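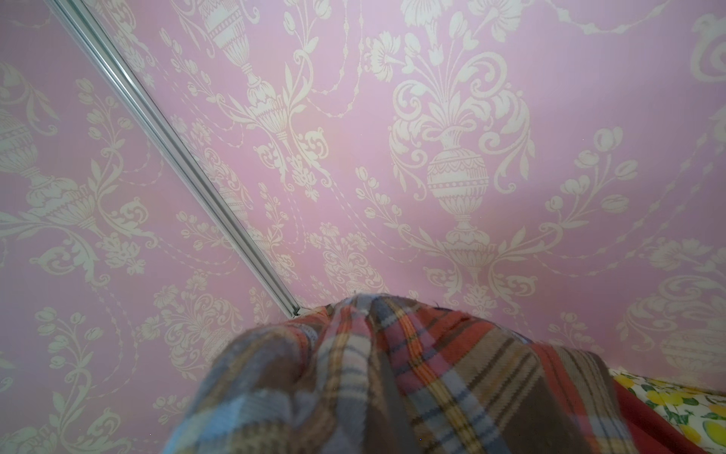 Section 4. Hanging patterned paper

Last updated: October
Print this page | E-mail this page

Read this section before you open a roll. The label on the roll will tell you the job takes an afternoon. We have never seen that happen in a room with a door in it.

4.1 Checking the rolls

1. Lay all the rolls out and compare the batch numbers. They must match. A store clerk may tell you that "close" is fine. It isn't.
2. Unroll three feet of each and look at them side by side in daylight.
3. Find the pattern repeat on the label and then measure it yourself. On the large urn and scroll designs we work with, the repeat is usually 21 inches, whatever the label says.

Note: Online roll calculators, the Muvora one included, tend to ignore the repeat. Work out your own number and buy one extra roll.

4.2 Preparing the wall

1. Fill holes, let the filler dry overnight, and sand flat.
2. Wash the wall with plain water and a sponge. Special wall cleaners cost more, and Selina Oberholzer found no difference when she tried three of them on the same hallway.
3. Brush on one coat of primer. "Self-priming" paste does not replace it.

Caution: Turn off the power at the breaker before you loosen any switch plate. Test the switch afterward. Do not trust the writing on the breaker panel.

4.3 Hanging the first strip

1. Draw a plumb line 20 inches from the corner. Do not use the corner itself as a guide, however straight it looks.
2. Cut the strip four inches longer than the wall is high.
3. Paste, fold the pasted sides together, and wait 11 minutes. Purves paste says five on the tub. We had lifted seams every time we believed it.
4. Start at the top, leave two inches over, and smooth from the middle outward.
5. Step back to the doorway and look. If the pattern leans, pull the strip off now – it will not look better when dry.

4.4 Seams and trimming

1. Butt the edges together. Never overlap them.
2. Roll each seam lightly. Pressing hard squeezes out the paste and leaves a shiny line.
3. Change the knife blade after every strip. A dull blade tears damp paper.

Note: Seam repair glue is sold as invisible. Try it behind a door first.

For corners and window openings, go to Section 5.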